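Two Hands, One Box: Bimanual Lifting in a Shared Workshop
Project report, Deltport Makers' Workshop, bench 9
Submitted 2026-01-21 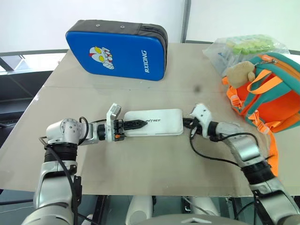
1. What we set out to do

The proposal we handed in last July promised a two-armed robot that would tidy a workbench. The project we are handing in now picks up a box. We would like the reader to know that the distance between those two sentences was covered in good faith.

More exactly, the goal became this: with two arms and one gripper on each, take hold of a flat box by its short ends, lift it level, move it sideways and set it down without crushing it. A person does this while talking on the phone. Our course notes call it a closed kinematic chain, and the phrase started to make sense to us only after the chain had closed on a few boxes and folded them.

2. The workspace

Deltport is a shared workshop, so the table belongs to whoever got there first. We laid a pale sheet over the top to give the cameras a plain background. It has since picked up scuffs and one dark gray spot that the early version of our detector liked very much. For most of a week the system reported the spot as a box with high confidence and tried to plan a grasp for it. We could have changed the sheet. We kept it and fixed the detector, and we claim this as a design decision.

The back of the table was left as we found it. Bags, padding, a plush bear on a zipper: if the software can only find a white box on a bare table, it has not found very much. The bright orange backpack was the most useful item, as strong color near the right arm threw off our first threshold every time.

3. Grippers

The two grippers do not match. The left one has a black, pointed finger with a textured surface. The right one is white and angular with a dark gripping surface. The plan was to compare them over the term and then build a second copy of the better one. The comparison ran long, the budget did not, and we ended up writing software that tolerates a mixed pair.

This had a cost. The pointed finger makes contact over a small area, so a box held slightly off center turns around that point as it comes up. The right side doesn't do this. Our first lifts all tilted the same way, and we spent two evenings blaming calibration before anyone looked at the fingers.

4. Control

Both arms run from one program, which we called Stolik. It works in three stages:

Approach. The arms move to points just outside the short ends of the box, at the same height.

Squeeze. Both grippers close inward slowly until the load on either side passes a limit. Whichever arm gets there first waits for the other.

Carry. The left arm leads. The right arm follows at a fixed offset and gives way a little if the load climbs.

The waiting rule in the squeeze stage was the biggest single improvement. Before it, the quicker arm simply pushed the box across the table into the slower one — a kind of teamwork, but not the kind in the proposal.

We also tried letting both arms lead. We do not recommend it.

5. Results

The final test was 29 lifts of the same flat box over one afternoon. A lift counted if the box rose level, traveled to the far mark and came down with no new dents. By that standard 14 were good. Of the rest, 9 failed by tilting past our limit, and the others were dropped, dented or stopped by hand when a cable caught.

The cables deserve their own sentence. They hang in loops from the right gripper and lie on the sheet, and every so often one gets under the box. Sleeves further up the arm help there and do nothing for the last stretch. A proper guide at the wrist is first on the list of repairs.

6. What we would do next

Matching grippers, with the flat surface on both sides. A wrist guide for the cables. Logging from day one: our early runs exist mainly as opinions. The log now keeps the last 2000 load readings from each arm, enough to see where a squeeze went wrong and to settle most arguments about whose code did it.

We would also like to try a soft object. The blue pad at the back of the table has been suggested, and we have asked for an extension.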